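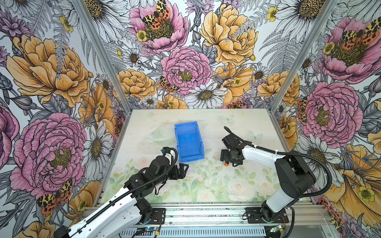
Blue tub on the rose-print board.

From: Glenys Hinds
To: wemstead-ward-talk
Subject: Re: [ward-talk] Sârbu endorsement, does it matter?

Roos Hendriks wrote:

> I see former mayor Sârbu has come out for the Orden candidate in
> the council by-election, after telling the Wemstead Courier in
> January that he was finished with politics and would be growing
> tomatoes. Does anyone think this shifts a single vote? I'm asking
> in earnest. My neighbours either adore the man or cross the road.
>
> Also, has anybody got the final numbers from last time? The
> council website sends me to a page about bin collection.
>
> Roos

Roos,

The margin last time was 155 votes, with turnout at 37 per cent, so yes, I think it could shift enough of them. You don't need a landslide to win a ward where most people have other plans that day.

Whether it shifts them in the direction Sârbu would like is another matter. He's still popular in the streets behind the pool, where they remember him getting the footpaths done. In Orden itself they remember him closing the library branch on Saturdays and calling it "a new model of access". I went to the meeting about that. It ran until half past ten and the urn was turned off at eight, which I have not forgiven either.

As for the endorsement, I've read it twice. It goes for 8 paragraphs and the candidate turns up in the seventh. The first six cover his own record, including the roundabout. If I were her I'd be grateful and I'd quote it very selectively.

What I'd rather hear from all of them is where they stand on the Amix rezoning. So far we've had one "listening to residents", one "no comment while the matter is before council" and a flyer with a dog on it. The dog is ahead on points in my house.

The candidates' forum is on Sunday at the bowls club, 7 pm. Questions have to go in on paper beforehand – I'm told this is to save time, though last year it mostly saved the candidates. If you want the rezoning asked about, put it in your own words, as they bundle the ones that look alike and read out the mildest.

The booth-by-booth results are on the electoral commission's site, not the council's. Look under past by-elections. If you still get bins, write back and I'll scan my printout, which has tea on it but is legible down to the informal votes.

Glenys

--
You are receiving this because you subscribed to wemstead-ward-talk.
To leave the list, reply with "unsubscribe" in the subject line.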